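Ikdale Shared Workshop – Members' Forum
Projects in progress > Two-arm sorting bench

Kuusk_bench
Opening post
June 30, 2019

Members are advised that the two-arm bench is now available for joint trials. The purpose of the build is to place small household items on a tray under programme control, without a person touching either arm. The arms are driven by the Simetti controller purchased in February. Gripper opening is set in software on a scale of 0 to 100, and the present default is fully open on approach.

The first item on the list is the yellow piece. It is soft and light, and I should be grateful for views on how firmly it ought to be held.

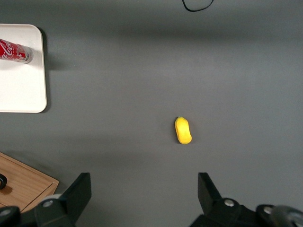
Wrist view, on the approach: yellow piece ahead of the open fingers.

Comments on the approach path are also invited.

flutbridge_tools
Reply 1

I have read the settings file and wish to record an objection. A closing value of 7 is too low for anything with a rounded surface. The piece will roll before both fingers have met it. I would also ask that the can be kept out of the trials until the grip has been settled. A metal can and a soft piece should not share one setting.

Kuusk_bench
Reply 2

The objection is noted. I do not accept that the value is too low, as the closing speed matters more than the final force. The can is on the list for a later stage and will have its own entry in the file.

I would draw attention instead to the carton, which raises a separate question. Its long side must be lined up with the fingers before they close, and the wrist has to shift to the left before it goes forward.

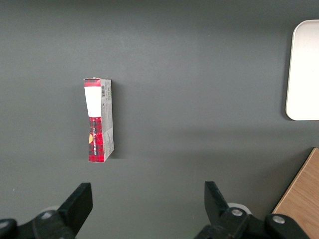 ostler_252

I write in support of the previous poster on speed, but not on the path. With the carton standing to the left of the opening, the present routine moves forward and sideways in one motion. It should be split into two – sideways first, then forward. The card also looks slightly pinched near the middle, and I would suggest gripping nearer one end.

The printed sides may be of use for finding the angle. The tartan face and the pale side panel differ enough in colour that a simple threshold ought to separate them.

flutbridge_tools
Reply 4

A colour threshold will fail as soon as the lighting changes. The surface already shows darker and lighter bands in the wrist view. I would recommend finding the edges of the carton and disregarding its colours altogether.

ostler_252
Reply 5

I have used thresholds on a conveyor at home for around 3,000 passes and found them satisfactory, provided that the lamps were left alone. I accept that a shared room is a different matter.

Kuusk_bench
Reply 6

Both methods may be tried. I attach a view of the whole bench so that members may judge the distances for themselves. The drawers are to be kept closed during all trials, and cables at the front should be checked by whoever starts a run. 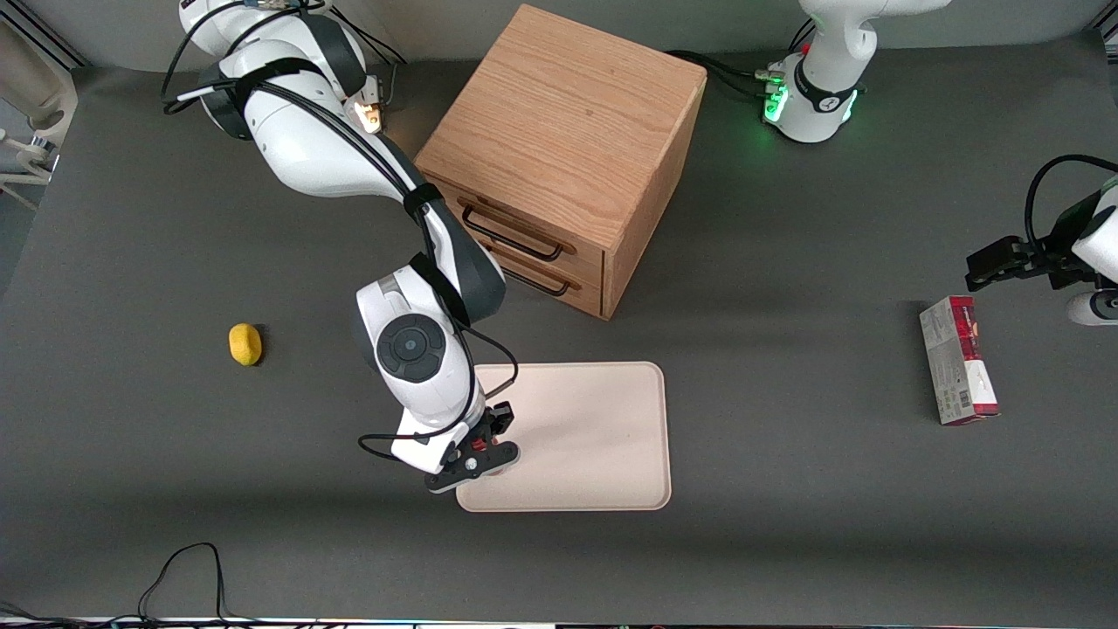
General view of the bench, with one gripper over the tray.

flutbridge_tools
Reply 7

Thank you. The position of the gripper over the tray appears sound to me. I maintain my objection to the closing value and ask that a higher one be tested before the settings file is approved.

Kuusk_bench
Reply 8

Agreed. The file remains in draft, and a second copy with the higher value will be placed in the Ikdale project folder.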